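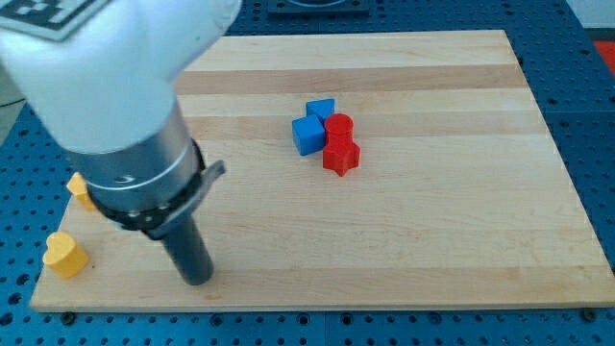
Vuvidby 로봇연구소 | 조작학습팀 실습 노트

홈 | 팀 소개 | 실습 노트 | 코드 | 자료실
인쇄하기 | 이메일로 보내기

밀기 데이터에 나중에 문장 붙이기 (사후 라벨링 따라 하기)

블록 밀기 데이터를 모을 때 제일 지치는 게 뭐냐고 물으면 저는 무조건 "지시문 먼저 읽고 그대로 하기"라고 답합니다. 화면에 "파란 정육면체를 빨간 별 쪽으로 미세요"가 뜨면 조종하는 사람이 읽고, 밀고, 제자리에 돌려놓고, 또 읽고... 오전 내내 하면 머리가 멍해져요. 그래서 저희 팀은 순서를 뒤집었습니다. 일단 그냥 마음대로 밀고, 녹화된 걸 나중에 잘라서 "방금 뭘 한 거지?"를 문장으로 적는 거죠. 이 글은 그 과정을 처음 해 보시는 분들을 위해 제가 쓰던 메모를 정리한 겁니다. 논문처럼 깔끔하진 않아요!

코드는 Varma 저장소의 push 브랜치 기준입니다. main은 그리퍼용이라 설정이 안 맞아요. 이거 모르고 저는 하루 날렸습니다.

1. 판 준비

저희는 밝은색 나무판을 구멍 뚫린 파란 테이블 위에 올려서 씁니다. 판은 꼭 고정하세요. 살짝만 돌아가도 카메라 좌표와 로봇 좌표가 어긋나고, 그러면 막대 끝이 블록 옆 허공을 열심히 밀고 있는 데이터가 쌓입니다. 보정용 마커는 팔의 흰 하우징 윗면에 붙였는데, 팔 자세에 따라 가려질 때가 있으니 보정할 때만 잘 보이는 자세로 옮겨 주세요.

블록은 색이랑 모양이 서로 엇갈리게 고르는 게 좋아요. 빨간 별과 빨간 원기둥이 같이 있으면 라벨러가 "빨간 거"라고만 쓸 수 없고, 노란 하트가 있으면 "하트"라고만 써도 통하고요. 이런 차이가 문장에 자연스럽게 섞여야 모델이 색만 보고 찍는 버릇이 덜 듭니다. 같은 색 같은 모양이 두 개 있는 경우는 뒤에서 따로 얘기할게요.

2. 막대 높이 맞추기

끝에 다는 건 진회색 둥근 막대 하나가 전부입니다. 집지는 못하고 밀기만 해요. 높이는 막대 끝이 판 바로 위에 떠 있을 정도로 낮춥니다. 너무 높으면 블록이 기울어지면서 밀리고, 판에 닿으면 힘 제한이 걸려서 멈춰요. 저는 종이 한 장을 막대 밑에 넣고 슥 빼 보는데 (옛날 프린터 만지던 버릇입니다) 이게 제일 빠르더라고요. 판 네 귀퉁이에서 다 해 보세요. 한쪽에서만 맞추고 시작하면 반대쪽에서 긁습니다.

설정 파일에서는 z_contact 값만 바꾸면 되고, z_travel은 건드리지 마세요.

3. 자유롭게 밀기

조종하는 분께는 과제를 주지 않습니다. "놀아 주세요"가 끝이에요. 그런데 정말로 그렇게만 말하면 다들 블록을 가운데로 모으기만 합니다 ㅎㅎ 사람은 정리를 좋아하나 봐요. 그래서 저는 시작할 때 이 정도만 부탁드려요.

- 모았으면 다시 흩어 놓기
- 붙어 있는 블록을 떼어 놓는 동작도 자주 하기
- 판 가장자리에 있는 것도 가운데로 데려오기

특히 두 번째가 중요합니다. 블록끼리 딱 붙어 있으면 하나만 밀고 싶어도 옆의 것이 따라와요. 빨간 별 뒤에 원기둥이 붙어 있을 때 별을 앞에서 밀면 둘이 같이 가 버리죠. 처음 모은 데이터에는 떼어 놓는 동작이 너무 적었고, 그걸로 학습한 정책은 뭉친 블록 앞에서 막대를 좌우로 흔들기만 했습니다. 보고 있으면 좀 안쓰러워요.

막대를 옮길 때는 블록 위를 넘어갈 수 없으니까 돌아가야 합니다. 이 돌아가는 구간도 지우지 말고 그대로 두세요. 저는 예전에 "쓸데없는 이동"이라고 다 잘라 냈다가, 모델이 블록 반대편으로 돌아갈 줄을 모르게 됐습니다.

4. 자르기

녹화가 끝나면 Filtard로 조각을 냅니다. 막대 속도와 블록 움직임을 보고 자를 지점을 제안해 주는 저희 내부 도구예요. 명령은 이렇습니다.

filtard cut --in raw/ --out clips/ --min-sec 3

3초보다 짧은 조각은 버립니다. 대개 막대가 스치고 지나간 것뿐이라 문장을 쓸 게 없거든요. 반대로 긴 조각은 사람이 봐야 해요. 블록 하나를 밀다가 마음이 바뀌어서 다른 블록으로 간 경우가 섞여 있는데, 도구는 이걸 잘 못 잡습니다. 재생 속도를 두 배로 올려서 쭉 보다가 방향이 확 꺾이는 데서 멈춰 보시면 돼요.

이번 판에서 이렇게 남은 조각이 2844개였습니다.

5. 문장 쓰기

라벨러는 11명이었고, 각자 조각을 보고 "로봇에게 이 동작을 시키려면 뭐라고 말할까?"를 한 문장으로 씁니다. 설명문이 되면 안 되고 시키는 말이어야 해요. "막대가 하트를 오른쪽으로 밀었다"는 탈락, "하트 좀 오른쪽으로 밀어 줘"는 통과입니다.

존댓말이든 반말이든 상관없고, 오타도 심하지 않으면 놔둡니다. 처음에 제가 친절하게 예시 문장을 잔뜩 드렸더니 전부 제 말투로 돌아왔어요. 지금은 예시를 하나만 보여 드립니다.

똑같은 파란 정육면체가 둘 있을 때는 위치로 구분해 달라고 합니다. "뒤쪽 파란 거", "별 옆에 있는 파란 블록" 이런 식으로요. 여기서 왼쪽, 오른쪽, 앞, 뒤는 전부 카메라 화면 기준입니다. 로봇 기준으로 쓴 분이 계셔서 한 묶음을 통째로 다시 했으니 이건 꼭 먼저 말씀드리세요.

6. 학습과 확인

학습은 특별할 게 없습니다. 이미지와 문장을 넣고 막대의 다음 평면 이동을 맞히는 행동 복제예요. 설정은 configs/gravthorpe.yaml을 그대로 쓰시면 되고요. Gravthorpe가 저희 기본 정책 이름입니다.

평가할 때 Eusebio Betancur가 제안한 방법을 하나 쓰는데 아주 마음에 들어요. 블록 배치는 그대로 두고 문장만 바꿔 보는 겁니다. "노란 하트를 판 가운데로"를 시키고, 원래 배치로 되돌린 다음 "빨간 별을 노란 하트 쪽으로"를 시켜요. 막대가 두 번 다 같은 데로 가면 문장은 안 읽고 그림만 본다는 뜻이죠. 손실 값은 예쁜데 이 시험에서 뚝 떨어지는 체크포인트가 꽤 있었습니다.

결과를 짧게 말하자면, 사후 라벨로 학습한 쪽이 지시문을 먼저 준 쪽보다 문장 바꾸기 시험에서 나았어요. 다만 뭉친 블록 떼어 놓기는 둘 다 아직 약합니다. 그리고 블록이 로봇 손목에 가려지면 갑자기 엉뚱한 블록을 찾아가는 일이 있어요. 카메라를 하나 더 달지, 과거 프레임을 더 넣을지는 아직 팀에서 의견이 갈립니다. 저는 프레임 쪽이에요.

자주 막히는 곳

막대가 시작하자마자 멈춰요: 높이부터 다시 보세요. 2번으로 돌아가서 종이요.

Filtard가 조각을 하나도 안 만들어요: 입력 폴더에 로봇 로그가 영상이랑 같이 있는지 확인해 주세요. 영상만 있으면 경고도 없이 그냥 끝나 버려요. 고쳐야 하는데...

문장을 바꿔도 행동이 똑같아요: 학습 로그에서 텍스트 인코더가 제대로 불려 왔는지 보시고, 괜찮다면 한 배치에서 나온 문장이 너무 비슷하지 않은지 보세요. 저희는 같은 배치로 오래 놀았던 날의 데이터가 범인이었습니다.

블록 섞는 스크립트는 다음 노트에 올릴게요.

문의: 조작학습팀 실습 노트 담당 | © Vuvidby 로봇연구소 | 맨 위로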